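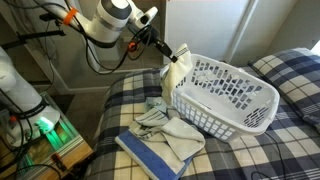
Figure 1. Towel and laundry basket.

Rental Listings and Actual Floor Area in Stesordale
Urszula Krajewska and Reinaldo Tavares
Submitted 11/26/18

1. Aim
We wanted to know how often the floor area given in a rental ad matches the floor area on the building plan. Our supervisor, Jadwiga Czarnecka, suggested keeping to one neighbourhood and to units with 2 bedrooms or fewer.

2. Data
Ads were collected in October from Rallport, the listing site most local agents use. After duplicates were removed we had 281 ads. Plans could be matched to 192 of them. The rest were mostly basement suites with no separate plan on file. We left out Lutex Tower, where the plans were being redrawn.

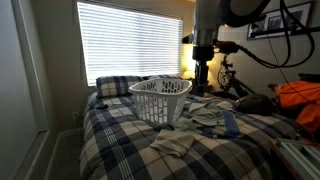 Bedrooms caused the most trouble in matching. The plans measure to the inside face of the wall, while many ads measure to the centre of it, and a few count the closet twice. Ads also call a room a bedroom on different grounds. We counted a room only if it had a window and could take a bed with its head against the wall under that window, as in the room with the plaid comforter, or against any other full wall. Dens were recorded separately.

3. Results
Ads gave a larger area than the plan more often than a smaller one. The gap was widest where a balcony had been added in. Ads written by owners were less consistent than those from agents, but there were few of them.

4. Limits
One season, one site. Zdzisław Zawadzka checked the matching for the east side only. The west side still needs a second reader.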